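Home Kitchen Workshop Mending Old Ideas Contact

Filed under: Workshop wisdom, tested

Mending a bowl without the sermon

Every gold-seam repair kit now comes with a booklet of philosophy. The one in my Mender kit told me that the crack is the teacher and that my bowl would "remember." I have no quarrel with old ideas about wear and age, and some of them are worth reading slowly. I doubt very much that they arrive in the same box as a tube of epoxy.

So, what I would keep and what I would skip.

Wash the pieces in dish soap and leave them overnight. The booklet asks for a moment of gratitude first. Be grateful if you like, but get the grease off the broken edges.

Do a dry run with masking tape before you open the glue. Number the pieces in pencil on the outside. Mine had 11 and I still put two in the wrong order, which left a gap no amount of acceptance was going to fill.

Mix small. The Koka epoxy says it gives you plenty of working time. I got 4 minutes in a warm room. Stir in the gold powder at the end, a pinch at a time, or you get mustard.

Let it cure longer than the label says, then take the seam down with 400 grit, used wet. Go lightly. The glaze scratches and doesn't forgive you.

Don't eat off it. Most kit glues and powders aren't meant for food, and a seller who talks about the soul of the vessel but goes quiet on that point has told you something. Real lacquer work is a different craft, takes weeks, and the raw lacquer can give you a nasty rash.

About that booklet. Kimie Tsuji wrote in to say her grandmother mended rice bowls with whatever was in the drawer and would have laughed at the word "journey." Benito Collado disagrees - he says the slow work calmed him down after a bad year and he doesn't care whether the ideas are old or were made up by a copywriter. Fair enough. I'd only point out that sanding a chair leg does the same for me, and it comes without a philosophy of chairs.

The claim I really can't swallow is that a repaired thing is always better than a whole one. If that were so, we'd all be dropping plates. Sometimes a mended bowl is handsome. Sometimes it's a bowl that leaks, and you put keys in it.

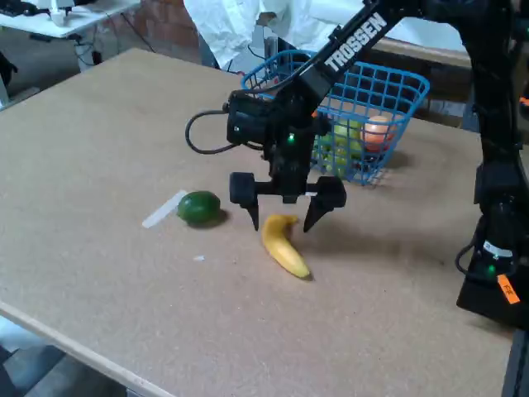 One more on storage: squeeze the air out of the powder bag before you seal it, and keep the two epoxy caps apart. Swap them once and the tubes are shut for good. I lost a Hayashi set that way in March.

Recent in Old Ideas
- Does a tidy drawer make a tidy mind?
- Stoic cold showers and your water heater
- Mayu Chiba on sharpening without incense
- The Dradusero "balance" spice rack, reviewed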